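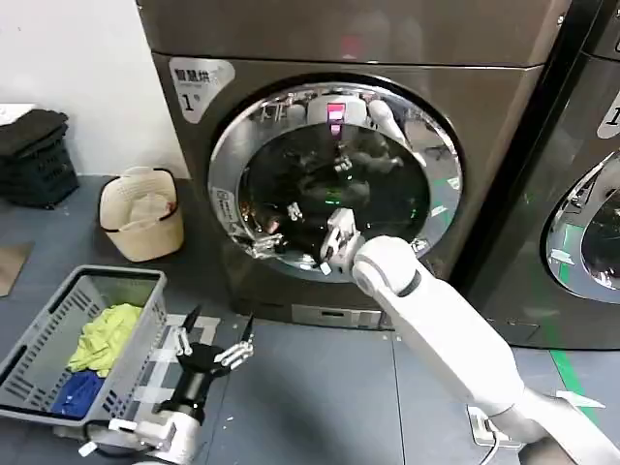

三、一号机怎么用(从开门到取衣)

前面两节讲的是门卡和洗衣房的开放时间,这一节才轮到正事。我按自己平时洗衣服的顺序写,你照着走就行,第一次慢一点没关系,走过一遍就熟了。

先认机器。我们这边习惯叫编号,不叫型号,门左上方那张浅灰色圆角贴纸上有个大大的“1”,看到它就是一号机。贴纸上还有“智能烘”几个字,所以这台洗完可以接着烘,不用把湿衣服抱来抱去(我最喜欢它就是这一点!)。在 Illham 的预约页面上,它也叫“一号机”,选的时候看清楚,选错了机器不会启动,钱倒是会先冻结一阵子。

3.1 洗之前

1. 在预约页面选好时段,一个时段是 133 分钟,洗加烘刚好够用。只洗不烘的话早早就结束了,麻烦在页面上点一下“提前释放”,后面的人会感谢你的。

2. 掏口袋。纸巾、硬币、耳机、发圈,统统掏出来。我有一次忘了一张纸巾,结果整缸深色衣服沾满白屑,站在阳台上拍了半个晚上。

3. 拉链拉上,扣子解开,印花的衣服翻个面。带钢圈的内衣请放洗衣袋,袋子自备,架子上那两个旧的拉链已经坏了,别用。

4. 分颜色。深色一堆,浅色一堆,新买的鲜艳衣服单独先过一遍水。我知道大家都嫌烦,我也嫌,可是我有一件白衬衫现在是淡粉色的,所以还是听我一句吧。

注意:鞋子、宠物垫、带橡胶底的地垫不要放进一号机。宠物垫请去 Tanasarn 楼那边的专用机。

3.2 用篮子装衣服

洗衣房里的篮子是公用的,拿的时候顺手,还的时候也请顺手。

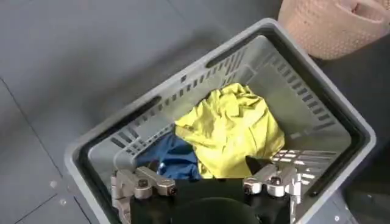

5. 拿一个灰色塑料篮,先看看底下有没有别人落下的袜子,再把自己的衣服放进去。篮壁上有一排排长方形的通风孔,细肩带和绳子容易从孔里钻出去勾住,塞的时候往中间拢一拢。

6. 衣服堆到篮沿以下就好。边沿上有长条形的提手口,堆得太高,手伸不进去,走两步还会掉一件。

7. 像黄绿色、宝蓝色这种颜色很正的布料,头几次洗我都会在篮子里先搁一片吸色纸,一起倒进滚筒。吸色纸门口柜子里有,用完请在本子上记一笔。

8. 篮子放地上,靠近机器门,但别顶着门放。门开的幅度比你想的大,我撞过好几回。

小提醒:篮子请不要带回房间。三月份我们盘过一次,少了好几个,最后在各层楼道里一个一个找回来的。真的需要带走,跟前台说一声,登记了就可以。

3.3 装衣服、关门、启动

9. 握住圆门的边往外拉,力气均匀一点,不要拽着晃。门边一圈是亮面的,手上有护手霜的话先擦擦,不然全是指印。

10. 衣服一件一件抖开再放,别整团塞。要烘的话,装到滚筒一半就够了,再多烘出来全是皱的,里面那几件还潮着。光洗不烘可以多装些,上面留出一个拳头的空。

11. 洗衣液用 Stirkico 的小瓶装,一瓶 500 毫升,瓶盖内侧有刻度线。普通一缸半盖,床单被套一盖。请不要凭感觉倒!泡沫多了机器会反复漂洗,时段就超了。

12. 被套要扣好再放,不然袜子全会钻进去,烘完打开像开盲盒一样,而且袜子永远是湿的。

13. 关门之前用手沿着门口摸一圈,看有没有袖子、带子夹在外面。确认没有,再把门推上,听到“咔”一声才算关好。

14. 在页面上选程序。拿不准就选“日常”,毛衣和真丝别进这台,手洗吧。选好点确认,等门锁上再走开。

警告:运行中不要硬拉门。就算只是想补一只袜子,也请先点暂停,等解锁提示出来再开。烘干阶段暂停以后,玻璃和金属边可能还很烫,小朋友请不要靠近。
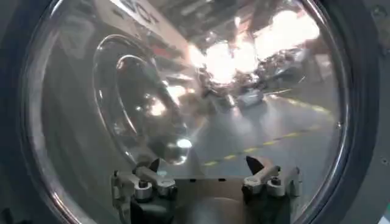
15. 中途想看看进度,隔着圆玻璃瞧一眼就行。玻璃反光挺厉害的,换个角度站,或者用手挡一挡光,会清楚些。如果还是看不清,就看页面上的剩余时间,不用把脸贴上去。

16. 启动后过几分钟我一般会回来瞄一眼门的下沿,有水渗出来就马上点暂停,再翻到第六节看漏水那一段。多数时候就是夹了一只袜子或者一根线头。

3.4 取衣服和收尾

17. 结束提示响了,等门锁弹开再拉。刚烘完先敞着门散散热气,我通常趁这个时候把篮子拿过来。

18. 取的时候把手伸到滚筒最里面,沿着内壁转一圈摸一遍。小件最爱贴在顶上,低头看是看不见的,一定要摸。

19. 衬衫和裤子趁热拿出来抖平,搭在篮沿上,回去直接挂,可以少熨一次。毛巾随便叠叠就好啦。

20. 用干布擦一遍门内圈和胶圈的褶子,那里容易积水积毛。擦完门不要关死,留一条缝,下一个人来的时候不会有闷味。

21. 清一次绒毛。滤网的位置和拆法在第五节,有图有步骤,这里不重复了。每烘一次就清一次,不是每周一次哦。

22. 篮子倒扣在架子最下层,把掉在里面的线头抖干净。

3.5 两个常被问到的小问题

问得最多的是包月卡。卡是 Zultham 那边统一发的,里面 2,540 点,一号机洗烘一次扣的点数以页面显示为准,我就不写死了,改过好几次价。点数用不完可以顺延到下个月,再往后就清零。

还有人问,时段到了,前一个人的衣服还在里面怎么办。先在页面上点“提醒”,等十分钟,人没来就可以帮忙取到干净的篮子里,放在机器旁边的台面上,别放地上。我自己也被别人这样取过,完全不介意,只要袜子别少一只就好!

机器报错或者门一直打不开,请联系 Prasert Srisuk,电话在门后的联络表上。报修时说清楚是一号机,再把页面上的错误代码念给他听,他来得会快很多。

本节更新于2019年5月31日,绒毛滤网的清理请接着看第五节。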